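Progress report to the Lollance Fund, May 2026
Project: Plullinero tidying and delivery robots, guest rooms and staff areas
Prepared by Tomos Meredith, operations

This report covers the work since March. Most of the period went into running room layouts in simulation before the robots are let loose on our own floors, and into changing shifts so that the housekeeping staff can take part.

Rooms from the current simulation set:
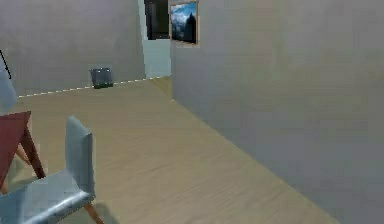
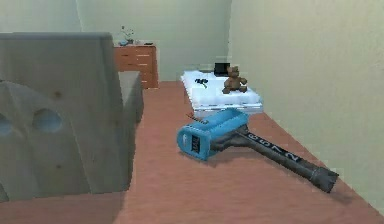
The Vevow planner has now been run through 400 simulated room visits, and 300 of them finished without a stop. Most of the stops came from narrow gaps next to furniture and from items left on the floor. We had expected doorways to be the main trouble and had set aside time for them. That time has gone to floor items instead.

Staffing. No posts have been cut and none are planned under this grant. What changes is the order of the work. At present one person clears the floor, strips the bed and carries linen to the service elevator. Under the new plan the robot clears the floor and does the carrying, and the person does the bed, the bathroom and the final check. Staff asked for the final check to stay with them, and we agreed.

Two concerns came up in the staff meetings. The first was pace - people did not want a machine setting the speed of their shift. The robot now waits for a button press at each door. The second was blame for lost or damaged guest property. We have written a short rule that the robot leaves anything it cannot identify and flags it on the tablet. The Sani login for the tablets is still slow, and two supervisors have gone back to paper until it is fixed.

Training. Staff have put in 158 hours of paid training, nearly all of it during normal shifts. The night team is behind and will need separate sessions.

Next steps. We plan to reach 1000 simulated visits before the first supervised trial on the second floor. The spending table will follow separately. We ask for approval to move the unspent travel money into night shift cover.

Contact: Plullinero project office | © 2026 Plullinero | Back to top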